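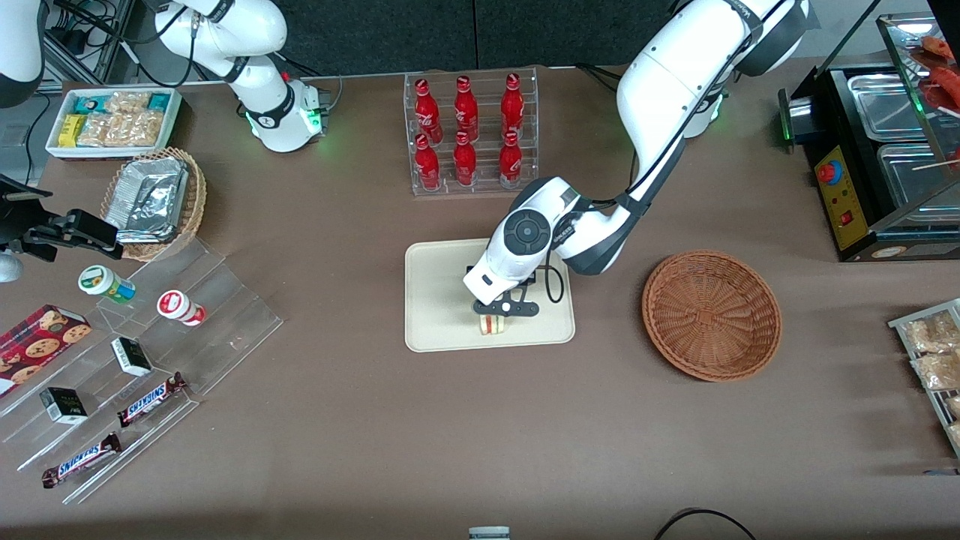

Foltcombe Evening Classes
Small Catering, Unit 8: The Snack Table
Handout and lecture notes, Sep 20, 2022

Welcome back, and thank you for being so patient last time when we ran over on sandwich fillings. These notes cover the talk and the practice session that goes with it. They are longer than the ones for Unit 7, I know, but several of you asked for something you could read at home afterward with a cup of tea, so I have written it out more or less the way I would say it.

Before we begin, please get out your own sketch of the table you would like to set. It can be for an office meeting, a school open house, a family get-together, anything you like. Keep it next to you and change it as we go along.

1. What we mean by a snack table

A snack table is a small self-serve spread, put together mostly from things that are bought ready to eat, with one or two fresh items added. Nobody sits down at it. People come up, look it over for a few seconds, take something, and move away so the next person can get in. Almost everything in this unit comes from that short visit. If a guest has to reach over the drinks to get to a cookie, or pick up a packet to find out what it is, the visit gets longer and a line starts to form.

In the Lougher office exercise (you did the shopping list for it in Unit 6) the table had to serve 58 people in one coffee break. Go back to your list now and mark which items are packaged, which are loose, and which are fresh. You will want those three groups in a minute.

2. Tall things at the back

Bottles go at the back of the table, near the middle if you can manage it. They are usually the tallest thing you have, and their labels are easy to read from a distance, so they do no harm back there and people will find them without any help. A clear acrylic rack with a raised back row is well worth the money. Two rows of three bottles is plenty for a small table, and with the back row sitting higher, a guest can see both rows at once. Turn every label to face front. It takes half a minute and the whole table looks cared for.

If you don't own a rack, a sturdy box under a clean cloth will give you the same step up. Press down on it with your hand before you load it - full bottles are heavier than they look, and a box that gives a little at one corner will give a lot more by the end of the afternoon.

Glass bottles need an opener beside them, tied on with a bit of string. I have forgotten the opener at more events than I would like to admit to a class of students.

3. Packaged snacks

Small boxes, packets and bags do best together on one shallow tray with a rim. White or cream is a kind color for this, as the packaging is nearly always bright enough by itself and a patterned tray only makes it harder to pick anything out. Stand the boxes up if they will stand. Lay the bags on a slant, overlapping a little, with the clear side showing so the food can be seen.

Try to keep one kind of thing to one patch of the tray. A guest who wants the yellow packet and sees it only on the left will take it and be done, but if there is one on the left, one on the right and another under the crackers, they will dig. Digging is what makes a table look tired by the second half of the event.

Leave the packets closed. Opened packets go soft, and the guest with an allergy needs the printed label much more than they need a pretty bowl. If you do decide to decant something, keep the empty package under the table until everything has been cleared away, so that you can answer a question about what was in it.

4. Jars and the tiered stand

A clear tiered stand is a lovely thing for small items that would otherwise get lost. Little jars of jam, spreads, honey, pickles and so on look lonely on a flat table, and on a step or two they look as if somebody meant them to be there. Put the shortest jars on the front step and the taller ones behind. A larger cookie box can stand alongside, on the table itself, with the picture side turned out.

Put the stand to one side, a good hand's width in from the edge. Acrylic slides on a smooth tabletop. A scrap of shelf liner under the feet will hold it still, and I keep a roll of it in my kit for exactly this. The Cliltska catering room has very slippery tables, as those of you who came along in May will remember.

Clean acrylic with a soft damp cloth and dry it right away. Paper towels leave fine scratches, and after a year of paper towels your nice clear stand will have gone cloudy.

5. Baskets

I am fond of woven baskets and I use more of them than I should. They warm up a table that is otherwise all plastic and glass. A round one in a reddish brown looks good with nearly everything. They do have their limits, though, so please note the following.

Loose bread, rolls and pastries need a liner. A cloth napkin is prettiest and a sheet of parchment is easiest. Crumbs work down into the weave and are a real trouble to get out again.

Anything greasy or sticky should go in a foil tray set inside the basket. The basket gives you the looks and the foil does the work. Press the foil edges down below the rim so that nobody scratches a finger on them.

An empty basket can be very useful too. Set one at the side where guests will be leaving, and it will collect folded napkins or wrapped leftovers to take home. Write a small card for it, or people will drop their trash in.

6. The serving tray in the middle

The open space at the front and center belongs to the fresh item. For our class that is the layered sandwich with the egg filling from last week, but it could as easily be a slice of cake. Use a plain rectangular tray with rounded corners, in cream if you have it. A square-cornered tray catches sleeves and is harder to wipe.

Layered food has a top, a bottom and a middle that would like to escape out of the side. Lift it from both sides at once with an even, gentle grip, low enough to hold every layer, and set it down flat before you let go. If you squeeze, the filling moves. If you pinch only the top slice, that is all you will be carrying. Practice this over the tray first, and then across the table once you trust yourself.

Turn the cut face toward the guests so they can see what is inside. Leave space between pieces, enough for a pair of tongs on either side. Fresh pieces come out a few at a time, and the rest wait in the refrigerator.

7. What to spend

For the written part of this unit, your budget is 400 for the table and everything on it. The larger event in the Flarketti folder allows 1,000, and you are welcome to look through it, but please don't borrow its shopping list. Bought stands and racks count toward the total. Baskets you already own do not.

8. Practice session

Work in pairs. One person sets the table while the other stands back where a guest would be and says what they can and can't see. Then swap over.

Start with the bare tabletop, wiped and dry.
Set the bottle rack at the back and load it, labels front.
Put the tray of packaged snacks to one side, toward the back.
Place the tiered stand and arrange the jars.
Add the baskets, lined where they need it.
Set down the center tray last, and bring the fresh items to it by hand or with tongs.

Walk once along the front with your arm out, as if reaching for each thing in turn. Wherever your sleeve touches something, move that thing.

For next time, please bring your finished sketch, your price list, and one clean basket of any shape. Unit 9 starts with labels and allergy cards, and we will need the long table, so coats and bags on the hooks, please.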